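Kernley cell

The Kernley cell is a single-arm handling station used for packing small household goods into soft bags and pouches. It was assembled by the integrator Tridis for the contract packer McIver and is built on an Orneo arm with a two-finger gripper and a camera mounted at the wrist. Most published notes on the cell concern its upkeep, which was set out by Anitha Bangera, the technician who ran it in its first months.

Setup

The arm stands on a steel pedestal beside a table covered in dark cloth. The cloth keeps light plastic items from sliding and gives the wrist camera a plain background for pale parts. Each new item is taught by hand: the operator guides the arm to the pick point, closes the fingers at low force and stores the pose. Bottles, tubes and other round items are taught with one finger low, near the base, so that they do not tip when the grip closes.
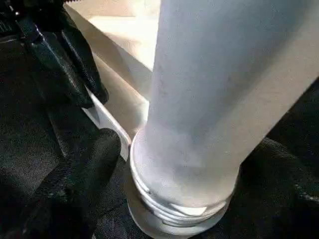
A taught pose is accepted after 17 clean picks in a row. If one fails, the count starts again. Threaded parts get a slower approach, as a fingertip that catches on a ridge can turn the item before it is lifted. Bangera's notes also advise checking the thread itself – a chipped or notched one is set aside and not used for teaching.

Gripper care

The fingertips wear faster than any other part of the cell. They are inspected at the start of each shift for loose seams, flat spots and lint, and are replaced as a pair every 700 operating hours. After a change, the operator closes the empty gripper and resets its zero position. Finger screws are tightened by hand with a short key. An early set was overtightened and cracked at the mount, and the replacement took the cell out of use for most of a Thursday.

Camera check

The wrist camera is wiped with a dry cloth and then checked against a printed card fixed to the table. A shift of more than 16 pixels calls for recalibration, a job of a few minutes. Overhead lamps are left on during the check. Gillespie Chisholm of Tridis later added a second lamp after white items were repeatedly misjudged on their shaded side.

Repairs

The service log holds 756 entries, the greater part of them routine tip changes. The most common true fault is a worn cable at the wrist joint, which shows up as brief camera dropouts when the arm turns to its limit. The cable is now routed through a wider loop – a change carried over to later Kernley cells.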